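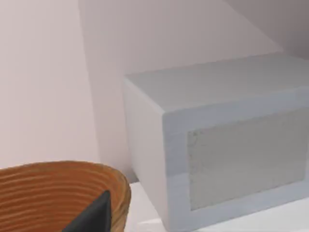 ¿Qué mide el proyecto Osine en este periodo?
La transferencia de una política de manipulación entrenada en cocinas simuladas a disposiciones de encimera que no figuran en el entrenamiento.

Informe de avance, paquete de trabajo 2
Responsable: Piyumi Bepari
Fecha: jueves 28 de agosto

1. Estado de los datos
El conjunto Jorkari queda cerrado con 1,010 episodios simulados, de los que 301 se reservan para evaluación. Cada episodio combina una instrucción, la trayectoria de la pinza y las imágenes de la cámara de muñeca. La división se hizo por disposición de cocina y no por episodio, de modo que ninguna disposición de prueba aparece en el entrenamiento.

2. Método
Se comparan dos variantes de la política. Akanda recibe solo la imagen actual; Graka añade una memoria de 15 pasos. Ambas comparten codificador visual y presupuesto de cómputo. La hipótesis de partida es que la memoria ayuda cuando el objetivo sale parcialmente del campo de visión - situación frecuente con la cámara próxima a los dedos.

En las vistas cercanas, un electrodoméstico compacto con dos mandos giratorios puede compartir encuadre con un mango de herramienta naranja en primer plano y un dedo de la pinza. Estas vistas se conservan sin recorte en ambas variantes.
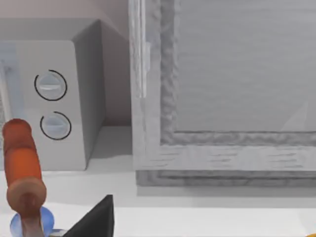
3. Resultados preliminares
Graka supera a Akanda en 27 de las disposiciones de prueba. La diferencia se concentra en las tareas de recogida; en las de colocación no se aprecia ventaja estable entre semillas. El error dominante en ambas es la orientación final de la pinza.

4. Desviaciones y próximos pasos
La repetición con semillas adicionales se retrasa a octubre por falta de horas de GPU. No afecta al presupuesto aprobado. Queda pendiente la ablación de la longitud de memoria y la entrega del código de evaluación.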